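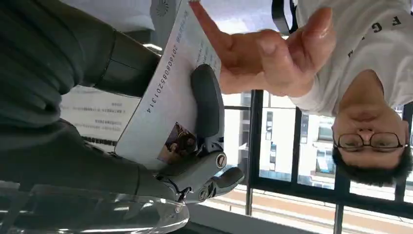 Speaker notes - The Shared Table: Keeping Small Items in Order
Speaker: Jairo Urrego, Stanmont Office Services. Running time: 15 minutes.

Good afternoon, and thank you to Clodberg for the room. My subject is the small property that passes across a shared work table: cards, printed sheets, cables, phones. Stanmont reviewed 53 tables in August, and the written findings are in your folder.

Begin with cards. A card with a long printed number should be handed from one person to the next and never left on top of loose papers. (Pause for questions on sign-out.) 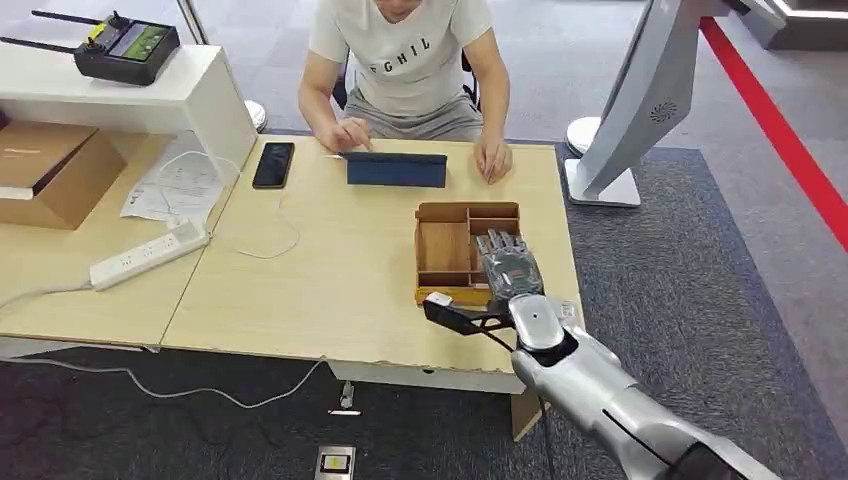 PART TWO: THE TABLETOP

A divided wooden tray is our standard recommendation. Larger items go in the open section, and cards and clips in the narrow slots. The tray stays within reach of the person seated, clear of the tablet and its stylus. Phones lie face up. Charging cables should be coiled at the end of each session - a loop left across the table is the most common fault in our reports.

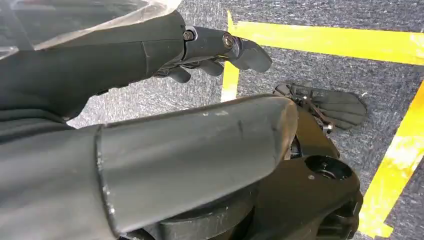
The second most common fault is the tray that nobody empties. We ask each office to clear every slot at 5 p.m. and to send unclaimed cards to the front desk. Refer to page 2 of the handout, then invite questions.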